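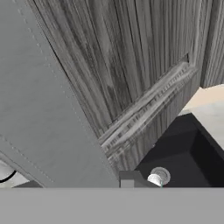
Week 3: Wrist cameras in simulation, and why you should doubt them

Success rates from simulated gripper trials get quoted as if they were measurements of hardware. Treat them as claims about a renderer and a contact model until someone shows otherwise. Look at what the wrist view gives the controller: the gripper's own smooth grey band along the bottom, and just over it a small round knob that takes up very little of the view. The wood grain and notched moulding get far more pixels, all on a steep tilt. A policy could learn the moulding and ignore the knob, and the score wouldn't tell you.

The Flastuver comparison ran 1000 simulated grasps per gripper, then 20 on the bench at Planundale. Twenty is thin. Harkanthorpe's write-up puts the two columns side by side anyway, with no error bars. Read the Tănase notes on contact friction before you believe either column.

For the lab, bring answers to these:
Which gripper would you rank first on the bench data alone?
What happens to your ranking if 3 bench grasps flip?
What would you change in the simulated cabinet to test whether the policy is using the knob?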